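Sukberg Twin-Lead Kit: two months of recording demos with it

Posted 21st February

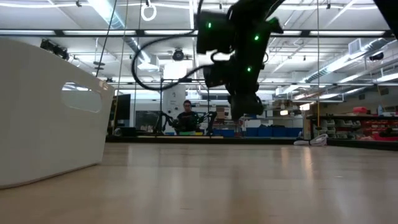

What I bought it for

I collect demonstrations for a policy that's supposed to move parts in and out of a plastic bin, so my working day is basically sitting behind a pair of leader arms and doing the same small job over and over. We had been getting by on the older Fenus handles, and my wrists were begging for a change. The Sukberg kit is two leader arms, the clamps, a power brick and a recording app called Goretti. I've logged 701 episodes on it so far, so I think I'm allowed an opinion!

The good stuff

The arms feel light. Really light, even when you reach across your body, and the follower keeps up well enough that I stopped thinking about it by the second afternoon. You sit facing the table with one arm on each side of you, and I'd suggest playing with your chair height before you clamp anything down (I went up, then down, then up again). On a good morning I get 65 keepers before lunch. With the Fenus set I'd have been happy with half that.

Goretti is nice too. One pedal tap starts an episode, one ends it, and a long press throws it out, so you never let go of the arms.

The not so good

The trigger springs are stiff out of the box. Seung-woo Wang, who shares the shifts with me, swapped his for the softer Noh ones and now I'm jealous. The clamps mark wood, so put something under them. And the app's replay view shows only 2 camera streams at once, a real pain when you're trying to work out why a grasp was missed and the angle you want is the one that's hidden.

Calibration takes about 11 minutes and you have to do it every time the power goes off. I make coffee while it runs, but still.

Would I buy it again?

Yes, for long recording days. If you only need a handful of demos a week, the old handles will do you fine and you can spend the money on another camera. Four stars from me, and I'll bump it up if they fix the replay view in the May update.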